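Jikholm opens its folding room to the public this October

Thursday, July 17, 2025

I run Jikholm, a small clothes-sorting project, and I'm really pleased to say our folding room will be open to visitors in October! Last year we passed on 1,014 tops and 1,516 pairs of trousers, and every one was folded before it left us (yes, even the awkward ones).

Our way of doing a T-shirt is simple. Lay it flat on the big green-covered table, smooth the neckline, then bring in the sleeves.

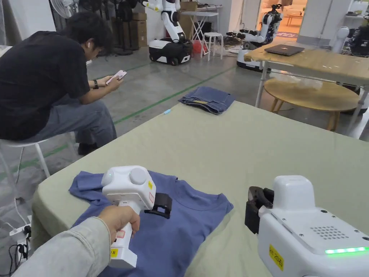
What you can come and try

We'll run 3 sessions a day, all free, and you're welcome to bring a bag of your own washing to practise on. T-shirts come first, then jeans, which I think are far more satisfying – halve them lengthways, tuck in the seat and keep folding until you've got a tidy stack that fits on a shelf. My own drawers at home are a mess, so I'll be joining in!

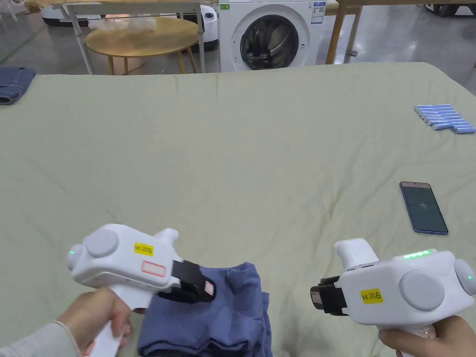
Folded blue bottoms on the green-covered surface at Jikholm.

Our friends at Hagedorn are lending extra shelves, and Noltex is giving us 2 rolls of cloth for the spare tables. Plultoleo will look after bookings, which open in the last week of September. If you'd like to come along and write about it, just drop us a line through the Jikholm website and I'll save you a place.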